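Fruit, grip force and a very long January

It's been a while since I posted (sorry, Mum, I know you check), and most of that while has gone into one question: does a policy trained on wrist camera footage handle soft fruit better if it also gets the finger motor current as an input? Hanne Þórarinsdóttir suggested it over tea back at Kendham, and I laughed, and then I went home and couldn't stop thinking about it.

So we recorded 381 demonstrations of fruit going into a basket, and trained two versions of the same network, one with current and one without. We call the one with current Wonon, for reasons that made sense late at night. Halved avocado is the tricky item. The skin gives a little, the cut face is slippery, and up close it fills so much of the wrist view that the network has very little else to go on.

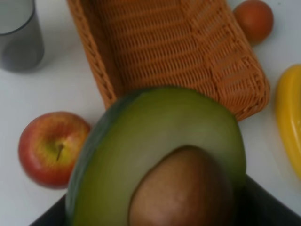
Over 100 trials each, the camera-only policy dropped or squashed the avocado 6 times more often than I'd hoped, which is my own grumpy unit of measurement, and Wonon brought that down to something I can live with. Apples showed no difference whatsoever. I'd love to tell you why, but we've only trained three seeds of each and I don't trust the spread yet.

Next I want to try delaying the current signal a touch, to see whether the timing matters or just the size of it. If you've done anything similar, please write, I'd be thrilled to compare notes!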